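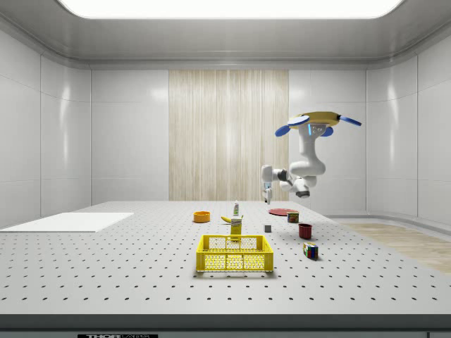
2 min read

Flirnden sets July start for shared arm cell at Barnincombe

Posted in: Plant & Equipment | Saturday | By Puspita Hartono

Flirnden will plan and budget its next handling cell in simulation before placing any order for hardware, the company said. The work covers one ceiling-mounted arm over a perforated table at the Barnincombe site. Suppliers Avotiņš and Hilance have been asked to price the mount, table and gripper as separate lines.

The budget allows 600 hours of simulated running, and 500 of those must be logged before the purchase request goes to finance. Reach and clearance over the table will decide which arm length is quoted.

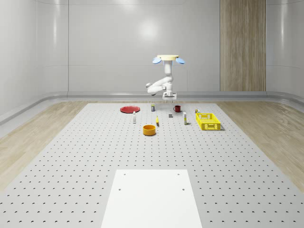 Avotiņš welcomed the split pricing but warned that ceiling steel is often left out of early budgets, and asked that buyers get a structural survey quoted at the same time as the arm.

Flirnden has added the survey to the plan. It will be paid for from the building budget.
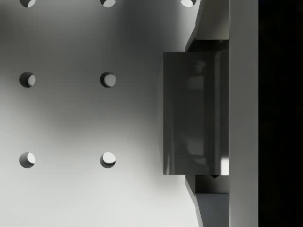

Gripper and spares

Finger pads will be bought as consumables, with three spare sets in the opening order. Hilance will quote a service plan separately.
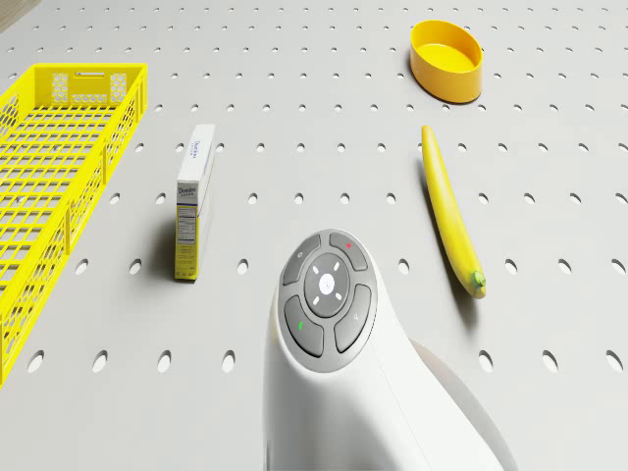
Flirnden expects to issue the request for quotes in July under reference 227. Bidders will receive the list of test items along with the table layout. It includes everyday goods of different shapes, such as the banana and the upright Domino sugar box, and each bid must state which items the offered gripper can hold. Bids without that list will be returned.

Shares 3 | Comments 0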